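4. Saying the color when you don't have to

I should admit up front that this is the part of the paper I enjoyed writing most, so bear with me if it wanders. The previous section dealt with what people do when they really need a color word. You have a shelf of mugs that are all the same shape, and you want one of them, so you say "the blue one" and everybody is happy. Nothing puzzling there. What kept me up at night was the other pile of recordings, where the color did no work at all and people said it anyway.

The standard story in this field is that speakers give as much as the listener needs and then stop. If there is only one umbrella by the door, "pass me the umbrella" will do. But go and listen to people in an ordinary kitchen, and you'll hear "pass me the green umbrella" all day long. I heard it in Fandville and I heard it in Mackay, from people who had lived together for decades and people who had just met. By the time I had finished transcribing there were up to 900 requests in the collection, and the extra color word shows up all through them.

My first idea was that it was a matter of bright things versus dull things. A red scarf gets called red, a beige envelope is just an envelope. There's something to this (I come back to beige below, because beige is its own headache), but it can't be the whole explanation. One speaker in Mackay said "the gray bucket" every single time, and I challenge anyone to be dazzled by a gray bucket.

My second idea was that color is simply fast. Your eye gets it before you have worked out what the thing is called, so the color word is already sitting on your tongue while you're still hunting for the noun. You can hear this happening in the recordings. People say "the red, um, the red thing for the jars" and the color lands long before the name does. Objects without a good everyday name are great for this. Plain blocks and cubes are the extreme case, since once you've said "cube" there is not much left to say apart from where it is and what color it is. I'd expect speakers looking at the three cubes in Figure 3 to reach for the color first and hardly bother with left and right.

Figure 3. Yellow, red and green cubes on a light wood-grain tabletop.
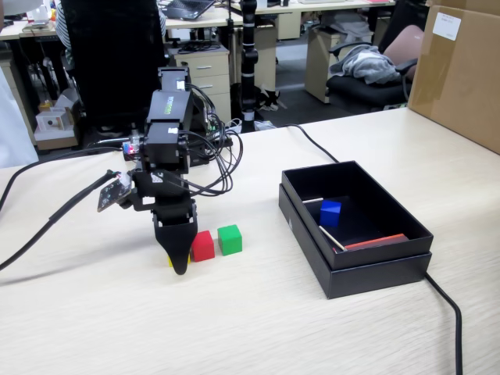

Color is all very well until you say it to my brother, was the reply I got when I read an early draft of this aloud. He can't tell your red from your green, so in our house it was always the near one or the far one, and I still talk like that with people who see perfectly well.

That comment sent me back to the transcripts, and I'm glad it did. I had been treating the listener as a sort of average person who sees what I see. Families clearly don't do that. In one of the Fandville kitchens the speakers almost never used red or green for anything, and I had written it down as a quirk of the house. I never asked whether somebody there had trouble with those colors, which was careless of me, and by the time I thought of it I had no way to check. So I can't claim that household as evidence for anything. I can say that the near-and-far habit was strong there and that it carried over to guests, who started doing it too before the meal was over.

This matters for how we count an "extra" word. If you grow up saying "the far one" for everything, then "the far umbrella" is just as unnecessary as "the green umbrella" when there is a single umbrella in the room. Most of the earlier work has looked at color alone. I went through my transcripts again with place words included, and speakers who were light on color tended to be heavy on place. It looks to me as if people want to hang something on the noun, and what they hang is partly a family habit.

4.1 What happens when there is only one

Now for the cases with a single object and no competition at all. These are the cleanest ones, and they're also the ones I argued about most with people who were kind enough to read drafts. The objection goes like this: if there's only one thing, the speaker may still be thinking of others that were around earlier, or others that usually are. So the color isn't extra. It's left over from a busier moment.

I think that is right some of the time. In the recordings I marked every case where a similar object had been mentioned in the same conversation, and the color word did stick around afterward. Somebody would ask for "the green cup," then the other cups would go off to the sink, and the last one stayed "the green cup" until bedtime. It had more or less become the cup's name. I found this sweet, to be perfectly frank, and I've started noticing it at home, where we have a "blue towel" that hasn't had a rival in years.

But there are plenty of requests where no such history exists on tape. The speaker walks in, sees one thing, and names its color. A lone object on a pale, plain surface seems to invite it. Figure 4 has the sort of arrangement I mean, with a green cube sitting by itself on the tabletop. Ask for "the cube" and you've said plenty. I'd still bet on "the green cube."

Figure 4. A single green cube. 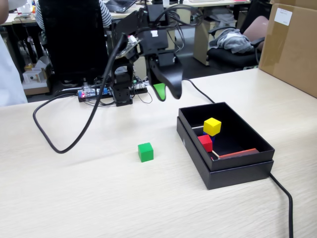

Plirnex Papers on Everyday Talk, Vol. 7, No. 4

Why would anyone bother? The best answer I have is that the extra word is a favor to the listener. Looking for something green is easier than looking for something cube-shaped, even when there's only one cube to find, because the eye can pick up the color without stopping on each thing in turn. The speaker isn't planning this as a kindness, I don't suppose. It's more like holding a door – you do it with your hands full and don't remember it afterward.

There's a little support for this in the way people talk when they're cross. I didn't set out to record arguments, but you can't sit in kitchens for long without catching a few, and in those stretches the requests got shorter. "Give me the pan." "Move the chair." I wouldn't lean on this too hard. Angry people shorten everything, and I had no way of telling a dropped favor from a dropped word.

4.2 The trouble with beige

I promised to come back to beige. Colors that shade into one another were a mess to code. One speaker's beige was another's cream, and a third person in the same room called the same cushion "the yellowish one" and got a laugh. For objects like these the extra color word mostly vanished. I read that as speakers protecting themselves: if you aren't sure your listener will agree with the word, it's safer to leave it out. The Gimus word list I used for coding has no separate entry for cream, so I folded it into white, and I have regretted that ever since. Anyone reusing the transcripts should look at those cases by hand.

Brown behaved oddly too. It was dropped for furniture nearly everywhere and kept for food, shoes and dogs. I don't have a tidy account of this. My hunch is that brown is what people expect a table to be, and expected colors go unsaid – nobody in the recordings asked for a yellow banana, but a green one got its color every time it came up. The next section looks at expected colors properly, starting with fruit.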